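Sunday, August 8, 2021
By Wendy Rudd

Suturing software, pre-run checklist with comments

I went through the Grunstead list again this weekend with Noura Haddadin's notes beside me, and I've left my comments under each item so that whoever takes the next shift can see how we got to the answer. Please add your own, and don't be shy about it!

1. Controller build matches the log sheet. OK.
Comment: Both arms are on the July build. The Grarari planner was one version behind on Friday and I've brought it up to date.

2. Hand-eye calibration loaded for each wrist camera. OK.
Comment: Do read the file name out loud to somebody. I know it feels silly, but we once spent a whole afternoon with the left file on the right arm, and everything looked nearly fine.

3. Thread tracker holds the strand over stained areas. OK, with a remark.
Comment: Black thread on a pale surface is easy work for it. Dark red is harder, and the short tails around a finished stitch can pull the estimate away from the long strand, so please watch the overlay as well as the score. Anything under 70 gets a manual look.
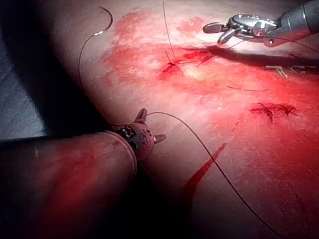 Item 3. Long strand running from the jaws, with stitched incisions farther up the surface.

4. Shadow mask switched on. NEEDS WORK.
Comment: The instrument shadows are long and dark under this light, and the Vusbridge segmentation still likes to call the edge of one a thread. Noura has a fix on her branch, and I'd dearly love to see it merged before we retrain on the 400 labeled clips.

5. Needle pose is refused when part of the arc is out of view. OK.
Comment: The planner should hold and ask for a new view. It held on all 6 tries, bless it.

6. Jaw state in software agrees with the camera. OK.
Comment: Open jaws close to the pad are the case to check, with the wound edge nearby and the lower part of the grasper likely to blur. Step the recording slowly and compare each change of state against the joint log. I found one late update, more than 30 milliseconds behind, and have written it up for Shevchuk.

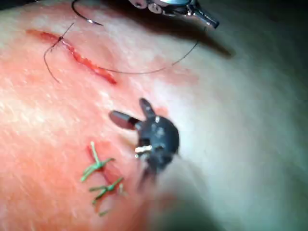
7. Stop command reaches both arms from either console. OK.
Comment: Tested from both seats. The left pedal squeaks, but it works.

8. Logs copied and disk space checked. OPEN.
Comment: The copy was still going when I wrote this up. Noura will sign this line off when it finishes, and item 4 stays with her too.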